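I've been giving my husband his injections at home for two years now, and the kitchen has slowly turned into a very small pharmacy. His is one of those biologic pens that live in the fridge, and I learned most of what follows the hard way (one pen froze solid against the back wall, and I cried over it). So, my tips!

**Keep the pens out of the fridge door.** The door warms up every time someone wants milk. Mine go on the middle shelf, toward the front, in a lidded plastic box with a cheap fridge thermometer sitting next to it. Leave them in their cartons too, because light isn't good for them.
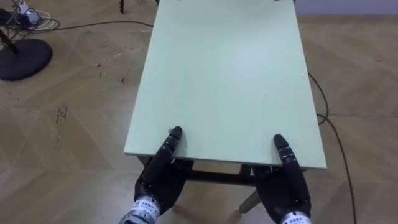
**Read the leaflet again when the brand changes.** Our plan moved us from the original drug to a biosimilar in November, and I almost tossed the new leaflet in the recycling. Glad I didn't! The time it was allowed out of the fridge was different from the old one, and so was the button. If anything in yours doesn't match what you're used to, call the pharmacist before you do anything else.

**Save the bill.** Our first statement that year said $2,210 for our share, and I nearly fell off my chair. I called the drug company's support line, then the specialty pharmacy, and the second call got us onto a copay card. I keep every statement in an accordion folder now, filed by month. My neighbor Rosalind Ostrowski scans hers, and I admire that, but I know myself.
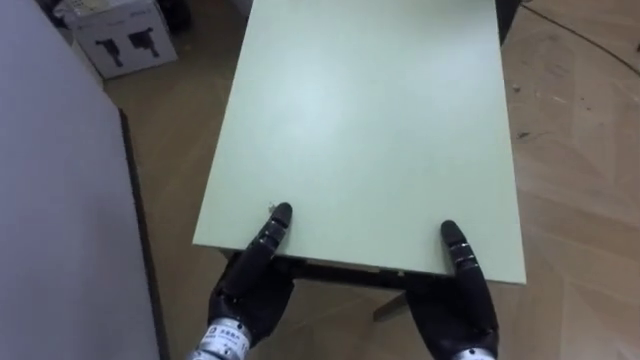 **Set up before you take the pen out.** Wash your hands, wipe down whatever surface you're using and let it dry. I lay out the alcohol wipe, a cotton ball and a bandage on a clean paper towel, and then I set the kitchen timer for however long the leaflet says to let the pen warm up. No microwave, no hot water, no sunny windowsill!

**Give the sharps box a real home.** Ours sits on top of the linen closet, where the grandkids can't get at it. A proper container is best, but our county also takes heavy laundry detergent jugs with the cap taped shut and a label on the front. Rules differ all over, so check yours. And never, ever put a loose pen in the recycling.

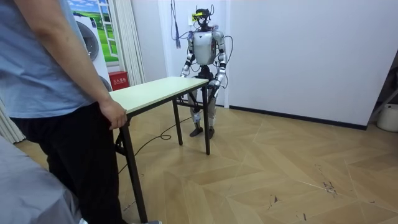 **Write the lot number down.** I have a plain notebook on a string inside the cupboard door. Date, lot number, left leg or right leg, and anything odd, like a red patch the next morning. The nurse loves that notebook more than she loves me.

**Plan for delivery day.** The cooler comes at 11 if we're lucky and at supper if we're not. Open it right away, check that the packs are still cold, and look at the expiration date while the driver's number is still handy. The gel packs get wiped off and go in the freezer for picnics, though I've got so many now that I've started leaving them on Rosalind's porch.

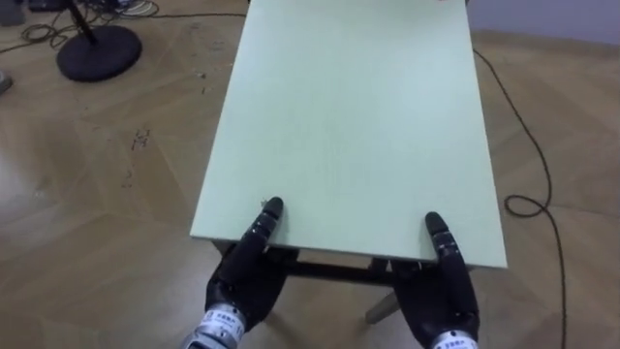
**Have a power cut plan.** Keep the fridge shut, write down when the lights went out, and call the pharmacy if it drags on. Don't put the pens right up against ice, or you'll end up like me, crying over a frozen one.

Next time I'll do travel, once I've found where I put the little insulated pouch.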